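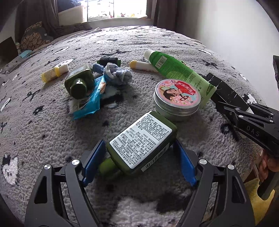 Killitz Books has picked the two titles for its spring reading circle, and both are first novels. The circle opens in March in the upstairs room at the Simard Street shop and runs for seven weeks. First up is "Prunex," a family story set in a failing cosmetics company, told through the product labels its founder wrote — small type packed onto a white rectangle, with a barcode near one end, much like the one on a green plastic bottle. The second is "Tasum," a slower book about two sisters who inherit a ferry.

Meetings start at 7 p.m. and last until the shop closes. Readers can join for one book or both. Copies are at the front counter now, and members get $5 off the pair. The library branch next door also has "Tasum" in large print, though the waiting list is already long.

The fall circle drew almost twice the usual crowd, so the shop is asking people to sign up ahead of time, at the counter or by phone.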